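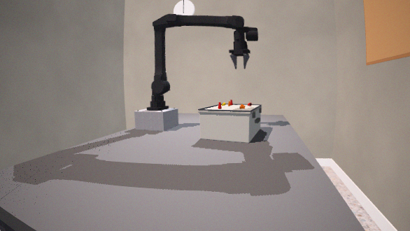
My mother's tablets used to come from the chemist on the corner, in a paper bag with the top folded over twice and her name on it in biro. For years that was simply how it was done. I'd ring up, somebody would say "it'll be ready after four", and after four it would be ready, or it wouldn't be, and I'd have a look at the reading glasses on the spinner while they sorted it out.

In November we moved her over to having everything posted. I had been putting it off for a good long while, partly out of loyalty and partly because Mum doesn't care for change, but the shop had cut its hours again and I was forever arriving to find the shutter down. So I signed her up with Tasora, which was the one the surgery's leaflet mentioned, and I thought I'd write down how it has gone, as a couple of you asked after my last post (the one about the stairlift, which is still going up beautifully and still making that noise coming down).

The signing up took me an evening. You need the NHS number, the name of the surgery and a list of everything she takes, and in Mum's case that is eight different things, two of which have names so alike that I had to go and fetch the boxes and hold them side by side under the lamp. I got one of them wrong anyway. A very pleasant woman rang the next morning to check, and we put it right over the phone while I was standing in my coat. Her name was Oleksandra Demchenko and I mention her because I ended up speaking to her four times in all, and she remembered Mum's name every time without my having to go back to the beginning.

The first parcel was late. I'll say that plainly, as I know people will want to know. It was meant to come well before the old supply ran out and it came the afternoon before, by which time I had already rung the surgery, been number 22 in the queue (they tell you now, which I think is cruel), and arranged an emergency few days' worth from the chemist by the station. So then we had too much of everything and I had to write it all out on the back of an envelope to work out when the next lot was due. I've since moved the order date forward by a week in the settings and it has been fine.

What I hadn't thought about was the packets themselves. Tasora will send things in their ordinary boxes or they will do them in a long roll of little pouches, one for each time of day, with the day and the hour printed on. My cousin in Luik has had something similar for my uncle for years and swears by it, so I chose the roll. Mum was deeply suspicious. She has known her tablets by colour since before I had grey hair – the pink one, the chalky one, the one that sticks – and she did not like them all being jumbled in together by somebody she'd never met. For the first fortnight she tipped every pouch out on to a saucer and inspected it before she would swallow anything. I've come round to thinking that's rather a good habit, and I do it myself now when I'm there.

There's no charge for the posting unless you want it the next day. The pouches don't cost any more either, though I gather some firms do charge, so do ask. If you'd rather have a proper plastic box with lids, I bought one called a Vukari before all this, for a bit under twenty pounds, and it was perfectly good apart from the lids being too stiff for Mum's hands. She's welcome to pass it on to anybody who can open it.

One thing to watch is anything that has to be kept in the fridge. Mum's eye drops do, and those can't go in the roll, so they come separately in a silvery bag and somebody has to be in. I missed that bit on the form. Her neighbour took them in the first time and very kindly put them in her own fridge, next to the butter, and then went away to Grorkasberg to see her grandchildren. I'll leave you to picture the telephone calls. I now have a note on the calendar and a spare key to next door.

I do miss the corner chemist, I must admit. They knew when Mum had a cold coming, and they once noticed she'd been given a double strength of something before the surgery did. I've asked at Tasora who does that kind of noticing, and apparently a pharmacist goes over each order before it's sent and will ring if something looks odd. I've no reason to doubt it, but I still pop into the shop for plasters and her hand cream when it's open, and I tell them how she is.

Next on my list is the hearing aid batteries, which come from somewhere else entirely and need a little brown book that none of us can find.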